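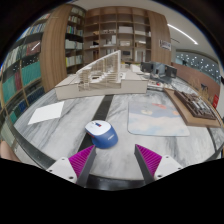 4. Personalizing your Inga cover

Now for the fun part! Your Inga cushion cover arrives blank so you can put whatever you like on it: a family name, a birth year, a drawing your kid made at breakfast. This section covers transfers with the Farnik sheets from your kit. If you ordered the embroidery set, skip to section 5.

Before you start

Wash the cover once on a gentle cycle, without fabric softener, and let it dry completely. Softener leaves a coating that keeps the transfer from gripping. Iron out the creases too, especially along the zipper side, where the fabric likes to bunch up.

You'll need:
The Inga cover, with the insert taken out
One Farnik transfer sheet
An inkjet printer
A household iron (steam off) or a small heat press
Sharp scissors
A thin cotton cloth
A firm, heatproof surface, not an ironing board

Making the transfer

1. Open your design and flip it left to right. Letters and numbers should read backward on the screen. Everyone forgets this once, so print a test on plain paper first and hold it up to a mirror.

2. Load the Farnik sheet so the ink goes on the side without the grid. Print at the highest quality your printer offers, then leave the sheet alone until the ink is dry to the touch.

3. Cut around the design and round off any sharp corners. Rounded corners hold on so much better in the wash!

4. Fold the cover in half lengthwise and press a light crease down the middle. Open it up, and you have a center line to work from.

5. Lay the transfer face down on the cover. For a single name, we love the look of it sitting a little above center, because the pillow plumps forward once it's filled.

6. Put the cotton cloth on top. Press straight down with the iron on the cotton setting for 15 seconds, lift, and move to the next spot. Don't slide the iron. Go over the edges twice.

7. Let the cover cool for 5 minutes, then peel the backing slowly from one corner. If any of the design lifts with it, lay the backing down again and press that spot once more.

CAUTION: The cover and the surface underneath stay hot after pressing. Keep children and pets away until both have cooled.

CAUTION: Never iron directly on the printed design, even on low.

Note: The velvet Ustell cover can't take this much heat. Use the sew-on patches for that one (section 6). They look terrific on velvet.

Filling and first wash

8. Fold the insert like a taco, push it in, and let it spring open inside. Work the corners into place with your fingers before you zip up.

9. Wait three days before washing. After that, turn the cover inside out, wash it cold, and hang it to dry.

Thanks to Hagos Gashaw for the taco trick and to Ming-te Au for testing the pressing times on more old irons than we knew existed. Spare Farnik sheets are sold through Dokbridge, in the same size as the ones in your kit.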